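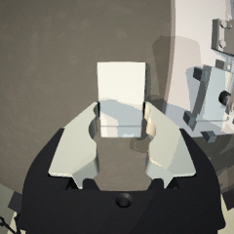 Week 2 handout: Customs of the season, and how a school puts one on

Okay, last time we got as far as the difference between a feast and a festival, and I promised I'd get to lantern processions. So grab the reading packet (the one with the green cover, sorry about the tiny print) and let's go.

The case I want us to work with is the Ludport lantern walk. It started as a parish thing, a short walk from the church door to the harbor wall and back, and then the primary school took it over. By the time of the write-up in your packet, 167 children were walking with lanterns they'd made in class. I love this example because you can see a custom changing hands! The parish kept the songs, the school got the route and the lanterns, and the two of them argued for years over who got to pick the date.

A few terms to hang on to:

Patronal feast — the day of the saint a church or school is named for. Often a day off, often with food.

Procession — people moving together along a set route, with a start and an end everybody knows. A parade is close, but a parade wants an audience. Plenty of processions have no onlookers at all.

Vigil — the evening before. In Ludport this is when the lanterns get lit, and if you skim the packet you'll miss it (I did, the first time I read it).

Now compare Trurkov. Same season, same kind of school, but there the children don't walk. Each class gets a window along the main street and fills it with cut paper, and families stroll past after supper. The town paper put the crowd at some 932 people one year, which I'd take with a grain of salt, but it was clearly a big night. Ask yourself who is moving and who is standing still. In Ludport the children move. In Trurkov the grown-ups do.

Heffernan, the bakery that pays for the paper, has its name on a card in every window. Is that part of the custom now? I go back and forth on it, and I'd like to hear what you think.

For next class:

Read the Nanier section, pages as marked. Skip the appendix unless you like seating plans.

Write 2 paragraphs on a school or parish custom you grew up with. Who organized it, who paid, who cleaned up? Please don't look it up first — I want what you remember, gaps and all.

Bring the packet again. We'll start with the songs.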